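Drovton Two-Arm Tabletop Cell
Equipment / Manipulation cells / Tabletop
Model 1854

Overview
The Drovton 1854 is a two-arm manipulation cell for tabletop sorting, plating and pick-and-place development. It is sold as a base package without computing hardware. Most buyers are labs and product teams equipping a shared floor with more than one station, and this page covers what to order, what to budget separately and what to prepare before delivery.
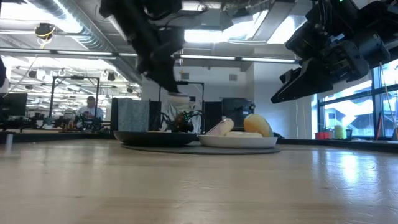

Product Planning Desk, Drovton
Equipment specification and site preparation

Start with the task and work back to the hardware. A cell intended for light objects on dishes needs a different allowance from one intended for boxed parts. For plate work, the first figure to settle is the clearance between the gripper body and the dish rim at the lowest approach angle. A raised rim takes up some of that clearance, and so does a mat under the dish. Measure both and enter them on the site form.

Included in the base package
Two arms with parallel grippers
Arm mounts and mounting hardware
One set of spare fingers per arm
Power and signal cables, 20 ft
Emergency stop with two buttons
Mechanical drawings and setup manual

Not included
Work table
Control computer and monitor
Object sets and dishes
Window shades or supplemental lighting
Floor anchors

Objects are a separate line in the budget and are often left out of the first quote request. A plate task uses up variety quickly. If every item has the same diameter and the same finish, the grasp settings will be tuned to that one item and will need to be redone when the set changes. Buy across sizes and surface textures at the outset.

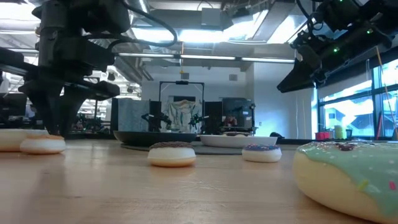 Spread is the other half of the object budget. Items placed near the table edge and items already in a dish call for different approach paths, and the reach of each arm has to cover both. The planning drawing shows the reach of the left and right arms as separate outlines, with the shared area shaded. Place the dishes inside the shaded area if either arm is expected to serve them. A table that is too deep puts its far side outside that area, and extending the mounts afterward is a chargeable change.

Planning figures
Shared reach area, widest point: 63 cm
Shipping weight, base package: 146 lb
Cable length, arm to control computer: 20 ft

Site preparation
Daylight has more effect on camera-based work than buyers expect. A glossy tabletop next to a window will return a bright patch that moves during the day, and an object lying in that patch can lose its outline in the camera view. Options are a matte table surface, window shades, or a table position farther from the glass. Matte surfacing is the least expensive of these if ordered with the table. Meda supplies a surface cut to the Drovton mount pattern; order it directly from Meda and quote model 1854.

Leave walking space behind the arm mounts for cable service. Where two cells stand on the same floor, each needs its own emergency stop circuit. Linking the circuits is possible with the Willems relay kit, but the combined stop then halts both cells for any fault on either one.

Wrist cameras
The wrist camera option adds one camera per arm and a bracket at the gripper. Fingers will occupy part of the view at all times. Finger length and bracket angle must be specified together, as a longer finger at the standard angle hides more of the contact area. The Visura bracket is adjustable in fixed steps and can be fitted in the field.

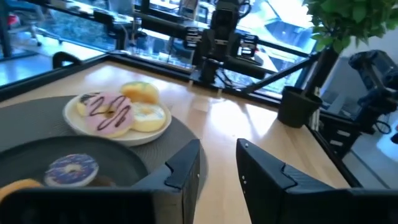
Okay on the bracket, writes a reader in the page comments, but the quote form asks for finger length before it asks about cameras, and we ended up ordering fingers twice. It would also help to know whether the spare set matches the length on the order or comes in the standard size.

Spare fingers ship in the length given on the order. The form has been changed so that the camera option appears first. Orders already in process can be amended until the mounts are released for machining.

Ordering
Send the site form, a table drawing and a short description of the task. Quotes issued in September hold through the end of the following month. Installation is quoted separately and requires the table to be in its final position, with power available at the mount side.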